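Open day at Skultomine Park
Posted 2024-01-09

Vullum opened up their ground between Christmas and New Year, in the gap after the last home game of December, and I went along for the early tour. I have been going to matches there on and off since I was a kid and had never been past the turnstiles on the main side, apart from one trip to the first aid room with a nosebleed.

Tickets were free but you had to book. The tour was listed at 70 minutes and ran longer, mostly due to questions. Parking was in the away supporters' lot, and the path from there to the main gate still floods by the recycling bins.

We started in the main stand. The capacity now is 3151, down a little from last season, after two rows behind the north goal were taken out to widen the exit. There are 900 seats and the rest is standing. The guide said the seated number won't change until the old east side is dealt with, and that no decision has been made on that. Someone asked if the plan for a roof over the away end was dead. The answer was that it had been priced twice and was too expensive both times.

Next was the home dressing room. It is smaller than I expected. The benches go around three walls and the treatment table is in the corner by the showers, so anybody getting strapped up before a game has the whole squad walking past. The away room across the hall is smaller again and has one fewer shower. The heating in there was on, for anyone who thinks the stories are true.

The tunnel takes four steps. It comes out level with the halfway line, and the dugouts are closer to the field than they look from the terrace. We were allowed on the cinder strip but asked to keep off the grass. The field had its covers rolled back for the day. It was heavy along the near touchline, where the stand keeps the sun off it all winter, and the ground staff said they had reseeded that strip in the fall and lost most of it. A full replacement of the surface is planned for the summer if the money from the Cenditz deal comes through on time.

Cenditz, for anybody who hasn't followed it, are the shirt sponsor for this season and next. Their name is also going on the training ground. The guide wouldn't give the amount.

After that we went out of the ground and over the street. The club moved its ticketing and office work out of the portable cabins last year, and the talk about the youth setup was given on that side of the street too.

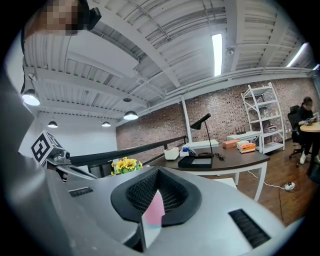
Loft-style office with a red brick wall and a white ribbed ceiling.

The youth talk was the best part of the day for me. Vullum run teams from under nines up, and the under eighteens train on the same field as the first team twice a week. Two of the players who started the last home game came through that way. The club would like a women's team in the regional league by next season and has the coaches for it, but not enough hours on the training field. They are talking to the high school about floodlit time.

There was also a short piece about Nagano, the indoor place out by the highway, which the club rents in the coldest weeks. It has a three-quarter size artificial field and the players don't like it much. The ball runs too fast and there are complaints about knees. The club keeps using it as the other option is not training at all, which is what happened for nine days last winter.

The trophy cabinet is back in the main stand by the bar, and we saw it at the end. The league shield from '86 is in there, along with a lot of pennants from preseason friendlies. The match ball from the cup win is missing. It has gone out for repair and should be back by spring.

A few practical notes for anyone going to the next one:

Wear boots or old shoes. The cinder strip gets into everything.
The bar takes cards now. The food hut doesn't.
There is a ramp to the main stand but the dressing room hall has two steps with no way around them. Call ahead if that is a problem.
The club shop was open with last season's away shirt at half price, large sizes only.
Kids were allowed to take penalties in the cage behind the south goal until the light went.

The next open day is meant to be at Easter, with the date to go up on the club site once the spring fixtures are settled. I asked if the press box would be on the route, as it was skipped this time. They said the stairs up to it need work first.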